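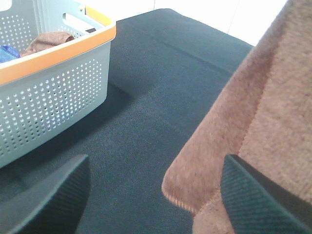
I finally have the towel project far enough along to write about, and I am so happy with it! The short version: a robot arm picks laundry out of a basket and puts it in a bin, one piece at a time, and some day it will fold the stuff too. I named the build Grutalden (it sounded like an old washing machine to me) and it has eaten most of my evenings this January. The test load is very ordinary. The basket is the perforated kind with the bright orange rim, and the brown towel pinched by the right finger has been my favorite test piece from the start - thick, fuzzy, and heavy enough that a lazy grip really shows. If the arm can hang on to that one by a fold, I figure a washcloth should be easy.

It wasn't, of course. Thin cloths slide in a completely different way, and a grip that works on deep pile can come up with nothing at all when the fabric is flat. So most of what I've learned so far is about fingers.

My first set was hard printed plastic, smooth on the inside, and it was hopeless. The second set had foam glued on, which was great for two evenings and then peeled. The pads I use now have fine ribs running across them, and the difference was huge. I printed the molds with the ribs 18 mm wide, which felt right, and then found that 24 grips better on towels because more of the pile gets caught. I still swap back to the narrow ones when I want to get into a tight corner of the basket. Two screws per finger, so it takes no time.

The wrist camera was the other big step. Before that I had one camera on a tripod and the arm kept blocking its own view at exactly the wrong moment. Now I see what the fingers see (well, the fingers are always in the way a bit, but you get used to it). The mount is a plain bent bracket from Ocampo, the little parts shop I always order from, with one hole drilled out bigger. 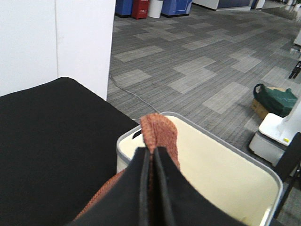
Letting go is harder than grabbing, by the way. I had it in my head that you open the fingers and the cloth falls, done. But ribbed pads that hold on to fabric also like to keep holding on to it, so a cloth can hang off one finger and ride all the way back to the basket. My fix is a small wiggle at the end: open, turn the wrist 20 degrees, turn back. It looks silly and I love it. The height matters too. Too high and the cloth drifts over the side of the bin, too low and the knuckles bump the rim, and the controller does not like bumps one bit.

Speaking of the controller, I moved everything over to Graltar last week. My old script was 740 lines of me arguing with myself, with sleep calls all over the place, and I was scared to touch it. The new setup is much shorter and I can read it! Each move is its own little block - reach, close, lift, carry, open, wiggle - and I can run any of them alone, so I don't have to sit through the whole trip to test the last bit. I did lose my speed settings in the move, and the first reach after that was a lot faster than I wanted. Keep your hand near the stop button, folks.

What's still bad: picking the right spot. When two pieces are tangled in the basket the arm takes both and carries them off very proudly. I want to try a slow lift with a pause, check the motor current, and put everything back if it reads too heavy. I also bought a used Prendaneck force sensor that I haven't wired up yet, mostly because its connector fits nothing I own. There's an adapter in the mail.

After that comes folding, starting with one flat washcloth folded in half. I've been sketching how to use the edge of a table to help, so the arm can drag the cloth over and let the loose half hang down before it lays it back. If you've done something like this with a single arm, please leave a comment, I'd love to see how you handled the corners. I'll put the mold files up as soon as I've cleaned out the versions that don't work.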